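I have a rule about bathrooms, and I broke it in one afternoon. The rule is that you don't buy the mirror first. You measure, you do the plumbing, you pick the stone, and then you go looking for something to hang. I bought the mirror first (at a barn sale outside Salteo, for $140, and I'd have paid double!) and then spent the next four months building a room that could live up to it.

My friend Loredana Palumbo, who sells old frames for a living, took one look and told me to go warm with everything else. So out went the white tile samples and in came the marble.
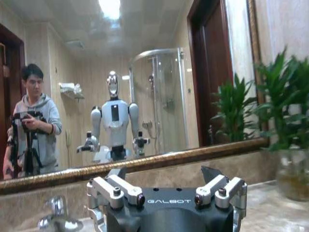 OLTDALE, November

The counter is beige, all mottled cream and tan, and I love how it picks up the gold and bronze speckle in the frame. I kept a strip of the same look running under the mirror as a backsplash, and went with a chrome faucet with a curved spout because brass felt like one gold thing too many.

Then there's the plant. It stands in a clear glass vase of water, on the right of the counter, and those long arching leaves reach past the frame, so you get a bit of jungle while you brush your teeth. The water needs changing more often than I change it – there's a little yellowish sediment in there, and Loredana has mentioned it twice.

Next up is the light over the door, which still buzzes.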